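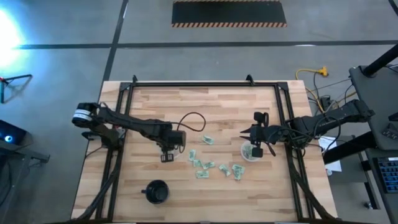 I've written a little guide to looking after paper money, it's called the Bautista Cash Guide, and from 1 February 2025 you can get hold of a copy from us at Watgate. It's for anyone who takes cash in small amounts and then loses track of it: stallholders, cake-sale people, babysitters, window cleaners, parents running the school raffle, and me. If you've ever emptied your coat pockets at the end of a long day you'll know the look of it, pale green paper notes folded and scrunched all over a wooden tabletop, a couple of them lying on top of each other, hardly any of the printing showing, and a clear plastic cup standing right beside them. The cup is where my guide starts. Get the money into one see-through thing before you do anything else, and then put the kettle on.

I should say who I am. My name's Žofie Paulík and I run Watgate from two rooms over a shoe repairer's in Eststead. We make stationery for people who hate paperwork, so receipt pads with big boxes, wall planners with no tiny squares, that sort of thing. The cash guide is the first thing we've done that is mostly reading (with pages to fill in at the back, I couldn't help myself).

It began with a question I put at the bottom of our customer newsletter last June. I asked, "Where is your cash right now?" and expected a handful of polite answers. We got 2,593 replies! They came in for weeks. Glove boxes, teapots, bookmarks, the pocket of a dressing gown, inside a wellington boot. One lady keeps hers in the freezer under the peas and was very firm that it works. I read every one of them, and the thing that struck me was how many people apologised. They seemed to think everyone else had a nice flat wallet with all the heads facing the same way.

Well, I don't, and I sell stationery.

So what's in the guide? It's short, you could get through it on a train. The first part is all about that moment when you come in with a handful of crumpled notes and want to drop them on the nearest surface and forget about them. I say go ahead and drop them, but have a cup there. A plain clear plastic one does the job beautifully. You can see at a glance whether there's money in it, you can carry it from room to room, and if it gets knocked over you haven't broken anything. I tried jars (too heavy, and the lids wander off), I tried envelopes (I posted one) and I had a short and expensive romance with a leather tray. I've gone back to the cup every time.

Then there's a part on flattening. Please don't iron your money. People do ask me, and I do understand the temptation. I open each note out with my thumbs, starting from the middle fold and working towards the corners, then press the stack under a heavy cookbook overnight. If a note has been folded into quarters for months it'll never lie completely flat, and that's fine, it spends just the same. Torn ones get their own paperclip and their own page in the guide, with a space to write down where you've taken them and what you were told.

After that comes sorting, and here I've been very bossy. One kind of note at a time. Don't make fancy piles, don't start on the coins halfway through, and don't let anyone talk to you. The guide has a tear-out sheet you lay on the table with a box for each pile, big enough that a note fits inside the lines with room to spare. We printed the first batch too small and they had to be binned. I was quite cross about that.

The part I enjoyed writing most is about tables. I know, but stay with me! You want a surface where you can see paper easily, and you want nothing else going on in that corner for ten minutes. I love a butcher-block top for it, the pale sort made up of strips with darker streaks running along, as it's a friendly colour to work on and a green note shows up well against it. Glass is horrid, notes skate off it. Tablecloths with leaves on are worse (ask my mother, who lost a note on hers for an entire Sunday lunch's worth of gravy).

Wiroj Duangkaew tested the early pages for us. He sells noodles from a hatch near Eststead station and takes a lot more cash than you'd think these days. "I used to stuff it in my apron and deal with it at home, and my daughter found money in the wash twice," he told me. "Now it goes in the cup at closing and I do the sheet before I drive. I still think the cookbook is silly." He's entitled to his view, and we've kept the cookbook.

Marianna Michalski, who teaches piano and is mostly paid at the door by parents in a hurry, had a different grumble. She found the original record page far too stern. "It felt like being told off by a bank," she said, and she was right, so we rewrote it with her. It now has just the date, who it came from and a roomy column headed "Anything else". Marianna uses that one for noting who still owes her for a half-term lesson.

Ksawery Makowska drew the pictures inside, all in soft pencil, and they're lovely. There's a drawing of a scrunched-up note on page 6 that I'd happily have on my wall. Ksawery spent a good while screwing up bits of paper and dropping them on the table to see how they'd land, and says the trick is that a crumpled note never folds where you'd expect it to. Ye-seo Hong did the layout and picked the big clear type, and had to put up with me changing my mind over the cover. It was going to be yellow. It's now a soft green, and Ye-seo was saying green from the start.

A few practical bits for editors and for anyone thinking of buying one.

The guide costs £15, which includes the tear-out sorting sheets, the record pages and postage within the UK. You'll need to find your own cup. We did think about putting one in the box and then it seemed daft to post people something they've probably got in the picnic bag already.

It comes spiral bound so it'll lie open on the table. The paper takes pencil and biro nicely. Felt tip goes through, sorry, we're looking for a thicker stock for the next printing.

Schools, clubs and market groups can have the sorting sheets on their own in a pad of 50. Quite a few people asked for these once they'd seen Wiroj using his at the hatch, so we've put them on the list as a proper product. Drop us a line for the price if you want more than one pad, we're still working out the postage.

We're holding a cash-tidying evening at our place in Eststead as well. Bring whatever's in your pockets, your handbag, your teapot or your boot, and a cup to put it in. I'll be showing how I flatten and stack, Marianna will go through the record pages and there'll be tea and a lemon cake. You keep hold of your own money the whole time, obviously, and you don't have to tell anyone what it comes to. There's a good big table and we'll bring in extra chairs. Places are free but do let us know you're coming so I can judge the cake. We'll put the date on our noticeboard and in the next newsletter.

I've been asked whether it's a funny time to be bringing out something like this, with so many people tapping a card for everything. Maybe it is! But the replies we had weren't from people clinging on to the old days. They were from people who get a birthday note from an aunt, or do a car boot twice a year, or take the sponsorship money round the office, and they don't have a system for it since it doesn't happen often enough to need one. It then sits about in a ball. I'd like them to have a cup and a sheet of paper and ten quiet minutes, and to stop feeling sheepish.

Review copies are available now. If you write for a local paper, a parents' newsletter or a craft magazine, we'd be very glad to send you one, and you're welcome to print the page on flattening in full so long as you mention where it came from. Ksawery's drawings can be supplied on request. I'm happy to talk to anyone on the phone and I'll try to be brief, although Ye-seo says I never am.

For copies, drawings or a place at the evening, please contact Žofie Paulík at Watgate, Eststead. Mornings are best, as the shoe repairer's machine starts up after lunch and I can't hear a thing.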